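Call for participants: help shape the new children's ward at Korkumum Hospital

Has your child stayed overnight at Korkumum Hospital in the past two years? Then we would love to hear from you!

The Smadi Foundation is raising money to rebuild the children's ward, and before the plans are locked in we want 20 families to tell us what they think. We have 62 beds to fit in, a playroom, a garden and (at long last) a proper kitchen for parents. What colour should the walls be? Where do you want to sit at 3 in the morning? We're keen to hear all of it – the big ideas and the small grumbles.

You would come to three evening sessions at the Moltell Centre, each two hours long, with dinner provided. Kids aged eight and over are very welcome to join in, and there will be a supervised play area for younger brothers and sisters. Every family receives a $200 gift card at the final session, and we can help with parking or bus fares.
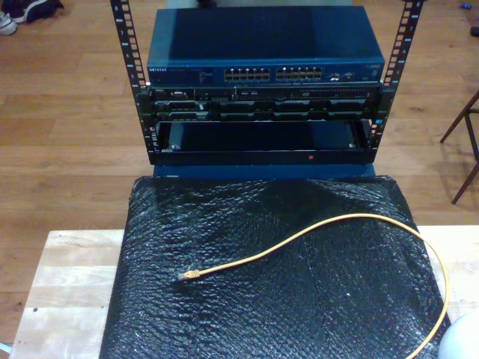
A 24-port network switch mounted in an open rack.

You don't need any experience with hospitals beyond having been in one with your child. We'd especially like to hear from families who travel a long way for care, from dads and grandparents, and from anyone who speaks a language other than English at home. Interpreters can be organised for every session.

Our last survey brought in 414 replies, and so many of you asked to talk to us in person that we jumped at the chance. We can't wait to meet you!

To put your name down, fill in the form at the Smadi Foundation desk in the main foyer, or ask for one at any ward. Forms close on November 21, 2022.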